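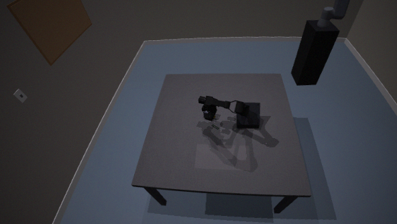

The Kustell desktop arm costs 792 dollars, and for that price I think it should come with less software.

I bought one in January to learn on. The arm itself is fine. It bolts to a table, the joints hold their position, and the gripper closes where you tell it to. My complaint is with the simulator, which the company now treats as the main product. You get a room, a table and an arm on the screen, and you are expected to do most of your learning there before you plug anything in.

Simulators are useful. I ran 2000 practice picks in mine over one long evening and wore out no motors. A beginner who drives a simulated gripper into a simulated table loses nothing. I would not want to go back to working without one.

But the Kustell package ties the two together. You cannot buy the arm alone, and the license for the simulator has to be renewed every year. Pudero sells a similar arm for 518 dollars with a plain manual and a cable. Its users find their own simulator, often a free one, and many of them do well with it.

Lahcen Shawky, who teaches an evening class with both kits, told me his students learn faster on the Kustell. I believe him. He also told me that 2 of them stopped when the renewal notice came, and I think that matters more. A learning kit should still work the same after the first year.

Kustell should sell the arm by itself and charge for the simulator separately. Plenty of people would pay for both. I probably would.

Related items
Amomard gripper pads: are they worth the money?
Setting up the Amrani controller on an old laptop
Pudero arm, first month of use
Reader letters on yearly licenses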